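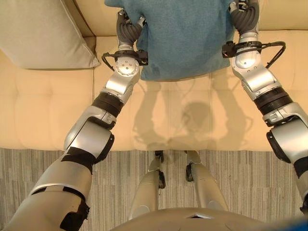 How many hand-guided demos does a robot need before it can fold a towel without you?
Depends on how fixed your setup is, but with one towel and one couch I would plan on 100 and expect to throw a lot of them out.

seamripper
OK, 100 of what, though? Vandico says 40 on their page. I did 40 by remote and mine folds nothing. It grabs a corner and stands there.

pallet_jack
40 good ones or 40 total? When I started on the headset I kept the ones where I fumbled the corner and grabbed it again. Took those out and it got better.

gorse
Disagree with pallet_jack. Keep the fumbles if you recovered. Otherwise it never sees a bad grab and has no clue what to do after one. We have 372 episodes on soft stuff and the recoveries are the part I'd keep.

seamripper
Everybody has a number and they're all different. Did anyone test with a towel it never saw in training? That's the only test I'd believe.

gorse
Yes, on a thinner one. Worse. Not useless.

seamripper
"Not useless" is going on the Trultine brochure.

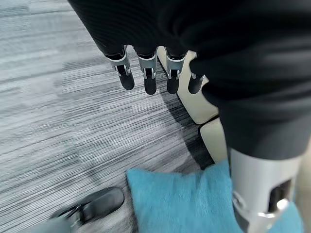 Wrist view, fingers open over the carpet, blue fuzzy thing below.

pallet_jack
Wrist views are where I'd spend the money. From the head you can't tell if the thumb is behind the cloth or on top of it.

hobnail
Until a sleeve hangs over the lens. I ran Fivetti's wrist kit for all of December and half my clips were mostly fabric. Went back to head view only and lost nothing I could measure.

pallet_jack
What did you measure?

hobnail
Folds finished out of 110 tries. Same count within two either way.

gorse
On a couch or a table? Couch cushions give when you press down. I wouldn't carry a table result over.

hobnail
Table. Fair point.

seamripper
So we have one guy on a table and one guy with a thinner towel. I'm not paying for a second camera on that. Whoever has a couch, run it both ways with the same operator and post all the tries, including the ugly ones.

gorse
I can do it Wednesday. Head only first, then both. Are we counting a crooked fold as a fold?

seamripper
No.

pallet_jack
Yes, or you'll be there all night.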